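Cabinet doors drift open on their own

tinport_jo
My upper cabinet doors won't stay shut. I close them, walk off, and they swing right back out. House was built in Anthorpe, hinges are the old kind. Do I need new ones?

mulley98
Try the screws first! Mine were all loose (every single door, ugh) and a turn or two fixed it.
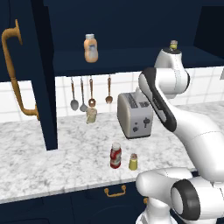
If they're tight already, stick a small magnet catch inside, they're cheap and go on in minutes.

chisholm226
Same problem here, following.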